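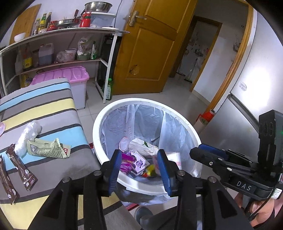
Fimari Community Help, Hand Knitting and Yarn Care Section

Home Patterns Yarn Care Ask the Section Members Log In

Posted by Horațiu Coman, Friday, January 10, 2020

Blocking a steeked cardigan that has grown in the body but not in the sleeves

I would be grateful for advice on a cardigan worked from the Robichaud pattern in Traria four-ply wool, in the colors oatmeal and dark green. The garment was knitted in the round from the hem, with a steek of seven stitches at the center front. The sleeves were picked up at the armhole and worked down to the cuff. The steek was reinforced with two lines of crochet and cut in November.

The finished cardigan was soaked for half an hour in cool water with a small amount of wool wash, rolled in a towel, and pinned flat on a blocking board. After drying, the body measured two inches wider than the schematic at the chest. The sleeves agree with the schematic to within a quarter of an inch. The swatch was washed before it was measured, and it gave the gauge stated in the pattern. It was, however, knitted flat, with the yarn broken at the end of each row so that every row could be worked from the right side.

I wish to know the following. May the body be brought in by a second blocking, or must it be accepted at its present width? If it is blocked again, is there any danger to the cut edge, which has been turned under and sewn down but has no ribbon over it? The button bands have been picked up and knitted, but the buttons have not been attached.

The total yarn used was 1281 yards, of which 147 yards remain in the contrast color. I mention this in case the answer is to knit some portion again.

M. Potudia Wools, Section Moderator

A second blocking is permitted and is the first step that this section recommends. Wool that has been pinned wider than its natural width will usually return a part of the way when it is soaked again and left to dry without pins. Please proceed as follows.

Soak the cardigan for the same length of time as before. Support the full weight of the garment with both hands when lifting it, as a wet body hung from the shoulders will lengthen. Press the water out in a dry towel, and change the towel once. Lay the cardigan flat with the fronts closed and the button bands overlapped. Pat the body inward from the side seam lines until the chest agrees with the schematic. Do not pin the sides. Pins may be placed at the lower hem only, where they should hold the edge straight without pulling it.

The cut edge should not be harmed if the crochet reinforcement was worked through both legs of each stitch column and the facing is sewn down on its long side. Before soaking, turn the garment inside out and examine the facing from neck to hem. Any loose end longer than half an inch should be trimmed, and any place where the facing has lifted should be sewn again with a strand of the main color. Ribbon may be added later. It should be washed before it is sewn on, or it may shrink and draw up the front.

With regard to the difference between the body and the sleeves, the usual cause is tension. Many knitters work a large circumference more loosely than a small one, particularly when changing from a long circular needle to double-pointed needles. A flat swatch of the kind you describe will not show this. For a future garment, the section advises measuring the gauge again on the body itself after three inches of patterned knitting.

Further reading is available to members in the Yarn Care pages, under thread 1049.

Oatmeal_and_Rye

I had the same thing with a yoke sweater in Traria. It came in by an inch on the second wash and then stayed where it was. I left the other inch alone and it has been worn for two winters under a coat.

I would not agree that pins are needed at the hem. Mine curled a little and a damp cloth with a warm iron held over it, not pressed down, was enough to settle it. Also check your floats. If they are long and loose across the chest then the fabric has nothing to hold it in, and no amount of soaking will change that.

K. in Dry Falls

Put the buttons on before you decide. A button band that overlaps properly takes up some of the width, and you could set the buttons a little further in from the edge if it is still too wide. I moved mine over on a vest, up to 3 stitches, and it closed neatly.

Use the leftover green for mittens.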